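Okay, thread time. Spent my whole Sunday afternoon at the Olumus open day and I have so many thoughts, most of them about very small robots.

For anyone who doesn't know it, Olumus is the shared workshop over the tile store. Two floors, one very slow elevator. Twice a year they let regular people wander in and poke at stuff (well, poke at SOME stuff, there are signs).

I went because my friend Marites Catacutan was running one of the tables and she'd been texting me about it for weeks. Marites, if you're reading this, yes I finally get why you kept canceling Thursday dinners.

First stop was downstairs, where the Jeltemel people had a machine that sorts buttons by color. It's loud! It's so loud! A kid next to me put his fingers in his ears and stayed for the entire run anyway. Respect.

They said it had done 507 buttons since the doors opened and it kept spitting the pearly ones into the gray bin. The guy running it just sighed and moved them over by hand. I felt that.

Then up to the robot arm tables, which is where I basically lived for the rest of the day.
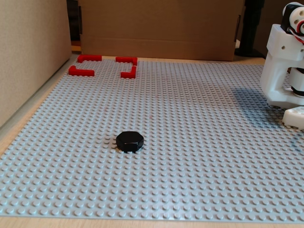

What got me about the small arms is how much thinking goes into a job my hand does without asking me. Pick up a thing, put it over there. Marites had set hers up so the black hexagon puck was supposed to end up inside the space marked out by the four red corner bricks, and I stood there going "well that's easy" like a fool. The arm is white 3D-printed parts and black motors with a blocky little gripper finger, and it has to come down on a flat shiny puck sitting on a whole field of studs. Think about how you'd do that wearing oven mitts. Now think about doing it with your shoulder bolted to a table.

They let visitors drive! You hold a second arm and the first one copies whatever you do. I was sure I'd be great at this. I've played video games my entire life.

Reader, I was not great at this. First try I came in sideways and shoved the puck. Second try I closed on nothing at all, very gently, with a lot of confidence.

Third try I got it up and carried it most of the way and then somebody behind me said "ooh nice" and I lost it. I'm not naming names but it was Thanakorn Ratanaporn and he owes me a coffee.

Thanakorn then sat down and did it on his first go. He fixes watches. I'd like that noted as an unfair advantage.

I asked Marites what the goal is and she said they want 100 good runs of the same move before they let the arm try it alone. Same puck, same corners, over and over. She does it with podcasts on.

I'm kind of in love with that? I figured robot people spent their days typing code really fast in the dark. A lot of it is sitting in a chair and being patient with a puck.

Other stuff I liked, quickly: the Siriwan table had a plotter drawing people's pets from phone photos. My dog came out looking like a worried senator. It's going on the fridge.

Halel was supposed to show their window cleaner but it was stuck in a van somewhere on the highway, so they handed out stickers and talked about it with their hands. Best talk of the day, no joke.

Snack report: good samosas, bad coffee, the lemonade ran out by three. Parking behind the tile store is free on Sundays but go early.

I signed up for the beginner evening. You get a half-built arm, a screwdriver and a person who answers questions. If anyone wants to come with me, the list is on the door by the elevator, and please don't bring Thanakorn.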